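I finally made maple candy that set, so you're all getting a thread about it. Get a snack.

Background: I bought a jug of dark syrup from Dinenley back in February, the end-of-season kind that tastes almost like coffee. Way too strong for pancakes (for me!) but so good once you boil it down.

My first two tries turned to sand. I was stirring the whole time it was on the stove because I got nervous. Don't do that. Put the pot on, butter the rim, and leave the spoon in the drawer.
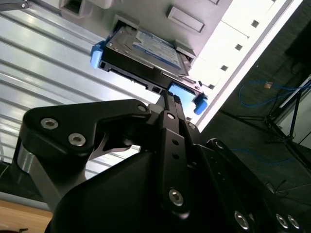 Correia replied that stirring on the stove is fine as long as you add a spoonful of corn syrup first, and that leaving it alone is how you get a boil-over.

OK, fair, corn syrup does help with the graininess. I just don't want it in there, I like the plain stuff. And a bigger pot took care of the boil-over for me.

Temperature next. Everybody's chart says something a little different. I go 2 or 3 degrees past soft ball and then pull it. My thermometer is a cheap Vurkum and it reads low, so I check it in boiling water before every batch.
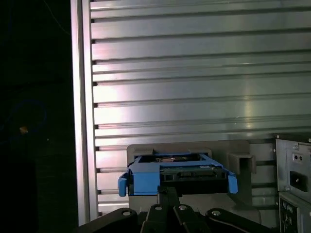
Can you use regular pancake syrup for this?
It has to be real maple. The bottled pancake kind is mostly corn syrup with flavoring, and it'll stay gooey no matter how long you cook it.

Once it's off the heat, let it sit until it drops to 165 or so. This is the boring part and I always want to rush it. I wiped down the whole stove and it STILL wasn't there yet.
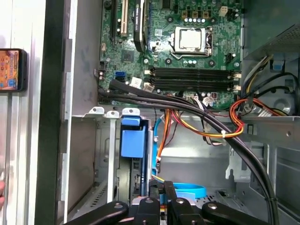

Then you stir, and you stir hard, until it goes cloudy and starts to drag on the spoon. Mine took some 60 strokes. You get a tiny window to pour before it locks up in the pot, so have the molds out and greased already.

I use the little leaf molds from Zasum. They pop out clean after half an hour. The scraps go in oatmeal, or straight in my mouth.

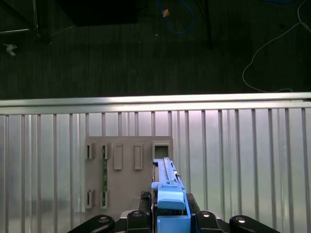
Blue piece, gray panel

Next up is the same thing with brown sugar and cream, more of a penuche. If you've got a family recipe for that, send it over, I need a starting point!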